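Holzer Round-Edge Table, Dark Brown

Item 298
Sold by Nenditton Home, Parkville showroom and online
Ships flat in two cartons

Overview

The Holzer Round-Edge is a small dining table for two to four people. It has a solid wood top with a rounded edge, four turned legs and a plain apron with no drawer. We have carried it for several years and it is the table we sell most often to people who are furnishing an apartment or replacing a kitchen table that has become too big for the room.

It is finished in dark brown only. The maker offered a natural finish for a while and has stopped. If you need a lighter table, look at the Priteck Oval, which is the same height and works with the same chairs.

What you get

One table top
Four legs, with hanger bolts already fitted
Two long apron rails and two short apron rails
Four steel corner brackets
Hardware bag (wing nuts, washers, wood screws, one spare of each)
Four felt pads
Hex key
Printed assembly sheet

You will need your own Phillips screwdriver. A power driver is fine for the bracket screws if you set the clutch low. Do not use one on the wing nuts.

Top

The top is made from solid boards glued edge to edge. Because it is real wood, the grain and the color vary from one top to the next, and there will be some difference between boards in the same top. Some have fine, straight streaks all the way across, and some have a wider figure near one end. We do not sort them, and we can't match a new top to one you bought before.

The edge is rounded over on the upper side and eased by hand underneath. There are no square corners. Customers with small kitchens tell us this is the main reason they picked it over the square version, which catches people at the hip on the way past.

Finish

The color comes from an oil-based stain, followed by a wiping varnish with a low sheen. It handles everyday use well. Water, coffee and cooking oil can be wiped up without marking if you get to them the same evening. Nail polish remover, ammonia cleaners and anything with bleach in it will damage the varnish, and damage of that kind isn't covered by the warranty.

Hot dishes need a trivet. A mug of coffee is all right on a coaster. We have seen white rings from pizza boxes set straight on the top, and they can take some work to get out.

Dark finishes show crumbs and dust more than light ones do. That is true of this table and of every other dark table we sell. If it is going to bother you, the Priteck Oval is easier to live with.

Load

The apron and brackets are rated by the maker for 265 pounds, spread evenly over the top. Please don't stand on the table to change a light bulb. The rating is for weight that is sitting still, and a person stepping up puts nearly all of it on one side.

Assembly

Put a blanket or one of the flattened cartons on the floor and lay the top on it face down. Fit the apron rails into the slots, then screw the corner brackets down through the holes already drilled. Leave the screws a half turn loose until all four brackets are in place, then go around and tighten them.

Push each leg's bolt through its bracket, add a washer and a wing nut, and tighten by hand. Stick the felt pads on the feet. Turn the table over with two people, one at each end, lifting it clear of the floor. Dragging it over on two legs is how most bent brackets happen.

Check the wing nuts again after two weeks and then once a year. If the table starts to rock, a loose nut is the usual cause. If the nuts are tight and it still rocks, try the table somewhere else in the room before you call us. A lot of kitchen floors are not level.

Care

Dust with a dry cloth. For sticky spots, use a cloth wrung out in warm water with a drop of dish soap, wipe along the grain, and dry it right away. Skip the spray polish. It leaves a film that builds up and turns cloudy, and it makes any later touch-up harder.

Small scratches can be filled with the Nenditton touch-up marker in dark brown, sold separately as item 300. Test it underneath first. Deeper scratches can be sanded out and revarnished, and we have a sheet on how to do that at the Parkville counter.

Keep the table away from heating vents. Solid wood moves with the seasons, and a top that is dry on one side and not the other will cup. A slight change in the gap between the top and the rails between winter and summer is normal.

Chairs

Any chair with a seat height between 17 and 19 inches will fit under the apron. Most armchairs will not push all the way in. The Holzer side chair is stained to go with this table but comes from a different workshop, so expect it to be close and not exact. If you want to mix chairs, a painted chair usually looks better than a second brown that nearly matches.

Common questions from customers

Does it come with a leaf? No. The top is one piece and can't be extended.

Can I buy the top alone? Yes, by special order. Allow extra time, and note that tops ordered alone can't be returned. The underside comes drilled for our brackets.

Can it be used outdoors? No. The varnish isn't made for sun or rain, and a covered porch is not enough protection.

Will it fit in my car? The larger carton lies flat in most station wagons and minivans with the seats down. It does not fit in the trunk of a sedan. We don't tie cartons to roofs.

Is there a smell? There can be a light varnish smell when the carton is first opened. Leaving the top unwrapped in a room with a window open for a few days takes care of it.

Can legs be cut down? You can cut them, and some people do to make a craft table for children. Cut legs void the warranty on the legs and nothing else.

Delivery and pickup

Pickup at the Parkville showroom is free. Bring your order number and come to the side door, where there is a bell. Local delivery is to the first dry area inside your door. We can carry the cartons to another floor and put the table together for an added fee, which has to be booked when you order.

Orders sent by freight come to the curb. Please open both cartons while the driver is there and write any damage on the delivery slip before you sign it. Claims made later take longer to settle. Keep the packing until you have built the table and are happy with it.

Returns and warranty

Unassembled tables can be returned within 30 days in the original cartons. Assembled tables can be returned only if there is a fault. The frame and legs are covered for five years, the top for two. The warranty covers splits, failed glue joints and faulty hardware. It does not cover scratches, heat marks, sun fading or color differences between boards.

For parts, write to Rezaul Rathnayake on the service desk and give the item number and the letter printed on the part in the assembly sheet. Brackets, wing nuts and felt pads are kept in stock. Legs are ordered from the maker in sets of 4.

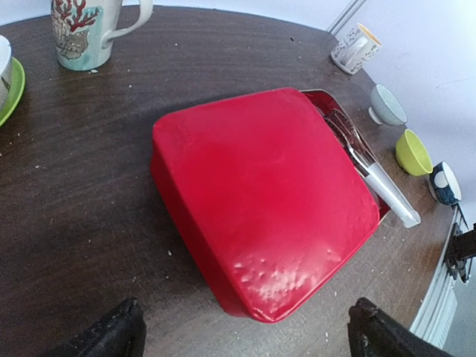 Dark brown wood top, with a red container on it in both pictures. 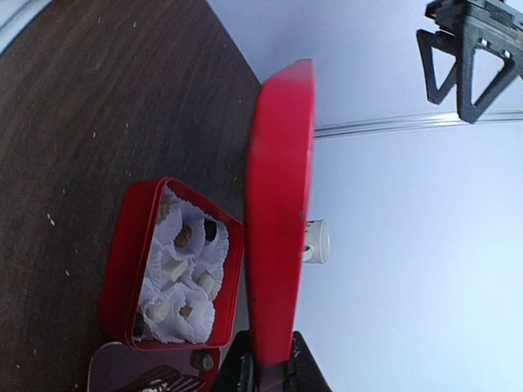

Parkville, April

Stock note: The spring shipment is in and the table is available for pickup again. Anyone who left a deposit over the winter has been put at the front of the list and will get a call. Please pick up within two weeks of the call if you can, as we are short of floor space in the back.

The assembly sheet in the new cartons has been redrawn. The parts are the same, but two letters have changed: the short rails are now marked C and the long rails are marked B. If you have an older sheet and are ordering a replacement rail, say which sheet you are reading from, or just give us the length.

The square version of this table is on its last run. Once the showroom stock has gone we will still carry legs and brackets for it, which are shared with the Round-Edge, but no more tops.

Related items

Holzer side chair, dark brown
Holzer bench, seats two
Priteck Oval table
Nenditton touch-up marker, dark brown
Felt pads, sheet of assorted sizes
Cork trivets, set of two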